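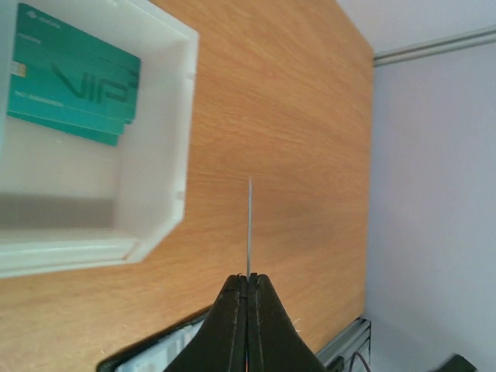 Why does wood have lines in it?

The lines are layers of growth. A tree adds a new layer of wood under its bark every year, and when somebody saws the tree into planks, the edges of those layers show up as stripes and wiggles. We call the pattern the grain.

I got interested in this when I was small, sitting at my gran's kitchen table in Astwood and following the lines with my finger when I should have been eating my peas. I thought someone had painted them on!

How a tree gets fatter

Just under the bark of a tree there is a very thin living layer called the cambium (say it "CAM-bee-um"). It's a busy little thing. On its inside it makes new wood, and on its outside it makes new bark. So the oldest wood is right in the middle of the trunk and the youngest is near the outside, next to the bark.

In places with warm summers and cold winters, like Britain, trees don't grow at the same speed all year. In spring there's usually lots of water about and the tree grows quickly. The wood it makes then is often paler, and in a pine tree it's softer too. Later in the summer things slow down and the wood comes out darker and more tightly packed. Then in winter, it stops. If you cut down a tree in February you won't find it making any new wood at all, it's just waiting.

One pale bit plus one dark bit makes one ring, and one ring is one year. Easy! A tree with 200 rings near the bottom of its trunk was growing for 200 years. That's older than your teacher (and your teacher's teacher).

Some trees in hot, rainy parts of the world grow at nearly the same speed all year, so their rings can be very hard to see, or there might not be any.

From rings to stripes

Now for the part I found tricky. If rings are round, why does a plank have long lines on it?

Think of a Swiss roll. Slice it across, the way you would for tea, and you see a swirl. But if you were very naughty and cut it the long way, from one end to the other, you'd see long stripes of sponge and jam. It's the same cake, you've only changed the direction of the knife.

Wood works just like that. Saw across the trunk and you get circles. Saw down the length of it and you get lines. If the cut goes near the outside of the trunk you often get lovely curves and pointy arches as well, because trunks aren't perfectly straight and they get thinner towards the top.

What about knots?

A knot is the place where a branch was joined on. The branch started out small, and as the trunk grew fatter, year after year, it wrapped new wood round the bottom of the branch. The lines in the plank have to bend round the knot, a bit like a stream going round a stone. I think knots look like eyes. My brother thought so too and wouldn't sleep in the room with the pine wardrobe.

Reading the weather

People who study tree rings can find out about weather from long before anyone was writing it down. In many places a wide ring means a good year for growing, and a thin one might mean it was very dry or very cold. You can even see marks left by fires.

They don't need to chop the tree down either. They use a hollow drill that takes out a thin stick of wood, thinner than a pencil, with all the lines on it.

Have a go yourself

You'll need paper, a wax crayon with its wrapper off, and a bit of bare wood with a rough surface. Old garden benches and fence posts are brilliant, but ask first.

Lay the paper flat on the wood and hold it still. Rub the side of the crayon gently over it and the lines should start to come through. If nothing much happens, try thinner paper or a different bit of wood. I did mine on 5 sorts of wood and stuck them in a scrapbook, and the oak fence post came out best.

Words to know

Bark: the outside covering of a tree.
Cambium: the thin layer that makes new wood and bark.
Grain: the pattern and direction of the lines in wood.
Knot: the mark where a branch joined the trunk.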